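Lillis Hand-Guide Kit: teach your arm a job on the kitchen bench

Print this page | E-mail this page to a friend

Hi, and thanks for clicking through! I get more questions on the Hand-Guide Kit than on everything else in the shop put together, so I've finally given it a page of its own and tried to cover what people ring up and ask me.

The short version: you show the arm what you want by doing it, and it keeps the recording. There are two ways to do the showing. One is to grab the arm and push it through the job yourself (we call that hand mode, and the joints go soft while you hold the grey button). The other is to sit a little way off with the leader handle and drive it from there, watching the gripper and working the jaws with your finger and thumb. Most people start with hand mode because it feels obvious, then drift over to the leader handle once they notice their own elbow keeps turning up in every recording. I certainly did!

I do nearly all my own teaching on a kitchen counter. Toast, fruit, mugs, the drawer in the bread box, that sort of thing. Factory people sometimes raise an eyebrow, but a kitchen is a brilliant place to learn. The handles are all different, half the surfaces are shiny, and the toaster slot is narrow enough that you find out very quickly whether you were lined up or only thought you were. If you can get a slice in and out of a toaster with the leader handle and keep your temper, you're going to be fine with whatever's on your workbench. 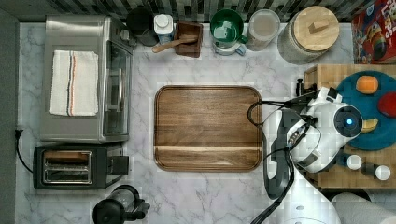
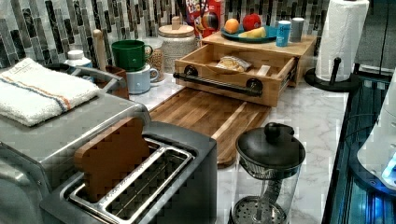
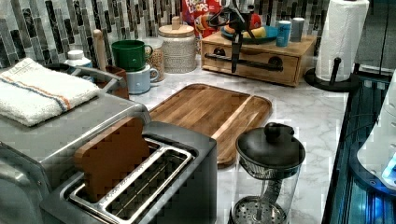

Same kitchen in all three, with the white one over the fruit plate in the first and the black one by the drawer handle in the third.

What's in the box

The leader handle with its desk clamp, the button ring for hand mode, a USB key with the Misilico recorder on it, 5 metres of cable and a pack of 10 Velcro ties. Please use the ties. A loop of cable that catches on something halfway through a good run is the most annoying thing in this whole hobby, and I speak as someone who has said very rude words to a cable loop.

The arm isn't included. The kit fits the Tannous bench arm straight out of the carton, and it fits the Pludell as well if you add the adapter plate (tick the option when you order, or I'll send you one later and you'll pay postage twice).

How many times do I have to show it?

Depends on the job, sorry! For the drawer I recorded 42 runs and kept 38. The other four I binned because I'd hesitated, backed off and had another go, and I didn't want the arm picking up my dithering. Tâm Đồng, who wrote most of the recorder, would have kept them. Her view is that a fumble with a decent recovery in it is worth having, and she may well be right, so the recorder now has a "keep but flag" button and you can decide afterwards.

A few habits worth getting into:

Move things between runs. Shift the cutting board, swap the fruit over, turn a mug so the handle points somewhere else. If everything sits in the same spot every time, that's the only spot it will learn.

Go slower than feels natural, especially near the end of a reach. You can play it back faster, but you can't put back detail you skipped.

Stop when you're tired. My runs after dinner are rubbish.

Does it work left-handed?

Yes. The clamp flips over and there's a tick box in the settings. Fergal Phelan, our left-handed tester, grumbled until we moved the jaw trigger to the middle, and it's a nicer handle for righties now too, so thanks Fergal.

What doesn't it do?

It doesn't feel weight very well. You'll get a little buzz in the handle when the jaws close on something firm, but a bread bag barely registers, so go by eye for soft stuff. It also won't run two arms from one handle. I'm working on that one, please stop e-mailing me (kidding, keep e-mailing me).

Ordering

The October batch is nearly all spoken for. Orders in by 31st October go out from that batch, and anything later waits for the next lot of handles to come back from the moulder. If you're not sure which arm you've got, send me a photo of the base plate and I'll tell you whether you need the adapter. Local pickup is fine too, just ring first so I can clear a chair for you.

Print this page | E-mail this page to a friend

Contact us | Copyright Lillis, all rights reserved | Back to top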